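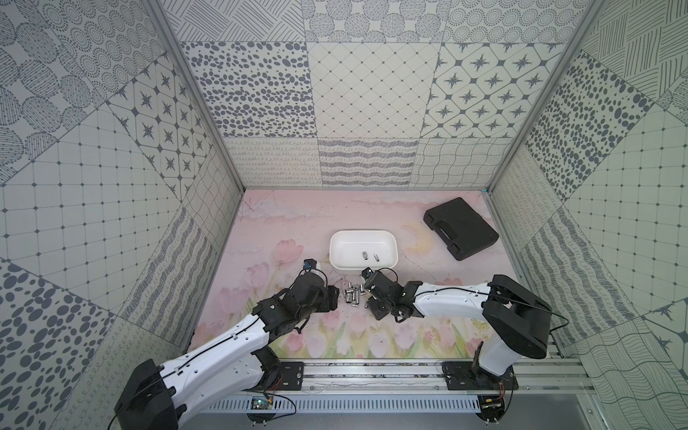
Small silver metal cylinders on the tulip mat, with an arm on either side.

Clesovov Toom
Steel backup plate for 12-word wallets

$78
In stock. Ships from Walville.
Finish: Plain / Black

Somewhere in your house there is a piece of paper worth more than your car. It may be in the drawer with the takeout menus. It may be inside a book you lent to somebody. If you own any bitcoin and hold it yourself, your twelve recovery words are the whole fortune, and most people write them down once, in ballpoint, on the card that came in the box.

The Toom is a steel plate you punch those words into. It has no screen or battery, and it doesn't pair with your phone. We have been asked when the app is coming. The app is not coming.

How you use it

Set the plate on something hard that you don't love. A concrete step is good. A dining table is good once.

The front is a grid with 12 rows, numbered, and each row has room for 4 letters. Four is all you need. The standard English word list used by most wallets was put together so that the first four letters of every word point to that word and no other. A few words on the list are only three letters long, and for those you leave the last space blank and feel briefly ahead.

Line the tip of the punch up with the letter, hit it with a hammer, move on. Go slowly on the first row. Everyone gets cocky on the second. When you've finished, read the plate back against your paper copy, then have your wallet run its own backup check using what's on the plate. Do this before you send any serious money to it. We can't say this loudly enough on a web page, so please picture it in a larger font.

Made a mistake? Flip the plate over. The back has the same grid. Punch a deep line through the wrong row on the front so your future self, or your heirs, will know which side you meant. Make two mistakes and you are buying another plate, and we'll try not to look pleased.

What's in the box

One Toom plate
One punch, hardened tip
One strip of tamper tape
One folded sheet of instructions, printed large
One practice card made of thin aluminum, for getting the feel of it (please don't use this as your real backup, however nicely it comes out)

Hammer not included. We looked into including a hammer, and then we looked into what it costs to mail a hammer.

What it will put up with

Steel is good at the things that kill paper. Coffee, basement damp, a toddler, the washing machine, ten years in a coat. Punched marks don't fade, and they can't smear.

It is less good at being hidden. A plate with a grid of letters on it looks like exactly what it is to anyone who has read one article about bitcoin. If a burglar finds it, he doesn't need your PIN, your phone or your hardware wallet. He needs a quiet afternoon. The tamper tape will tell you that someone has looked. It won't stop them looking, and by the time you read the tape your coins may already be living elsewhere. Put the plate in a real safe or somewhere truly dull.

About passphrases: if your wallet uses an extra passphrase on top of the words, the Toom has no space for it, and we left it out on purpose. Keep it in a different place. Keep it in some place, though. A passphrase that lives only in your head is a fine plan until you get a head cold.

Will it fit my wallet?

The Toom works with any wallet that gives you 12 words from the standard English list. Check your wallet's settings or the card that came with it. If yours gave you 24, you need two plates, and you should scratch an A and a B in the corners, because row 1 on the second plate is your word 13 and you will not remember that in a panic.

Wallets that use their own word list are a different story. The four-letter trick may not hold, and we'd sooner lose the sale than get that email.

Coins left on an exchange don't have recovery words you can punch. The exchange has them, or says it does. You'd have to move the coins to your own wallet first, which is a decision we have opinions about and no license to give them.

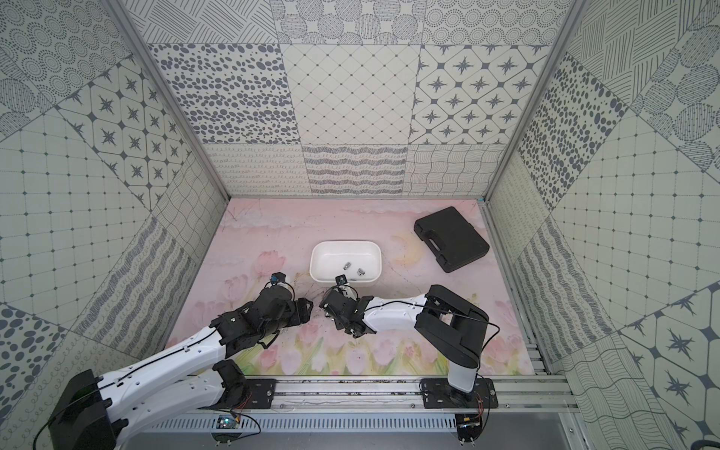 Can I store the plate in a bank safe deposit box?
A bank box is fine for the plate, as long as someone you trust knows it exists and can legally get into the box if you die. Keep in mind that you can only reach it when the branch is open.

The Oltero sleeve

Sold separately, $12. The Oltero is a gray felt sleeve with a flap. It keeps the plate from rattling in a drawer and makes it look like a case for reading glasses, a thing no thief has ever gotten excited about. It adds no security whatsoever. It is our best-selling accessory. It is also our only accessory.

Returns

You have 90 days to send back an unpunched plate for a full refund. We do not take back punched plates. This is for your sake. Please don't mail us your recovery words, email them to us, read them to us over the phone, or send a photo asking whether the third row is deep enough. It has happened. We delete the photo, and then we have to write and tell you to move all your coins to a new wallet, and it spoils the morning for everybody.

For the same reason, no one from Clesovov will ever ask for your words. Anyone who does is a crook, even if they're very polite and have our logo.

The part where we don't predict the price

People write to ask whether bitcoin is going up. We sell steel plates. If it goes to the moon, you'll want your words. If it drops by half, you'll want your words then too, if only so you can watch. The plate holds the same twelve whatever the chart is doing, and it costs $78 in both cases. We don't accept bitcoin for it, by the way. We tried that one November, and spent more time explaining network fees than packing boxes.

Care

Wipe with a dry cloth. Don't polish it with anything gritty. Don't put it on the fridge.

Shipping

Orders in before noon leave Walville the same day, in a plain box with no product name on the outside. The return label says Clesovov and nothing else. If a neighbor asks, it's a trivet.

Plain / Black
Add to cart
Add the Oltero sleeve (+$12)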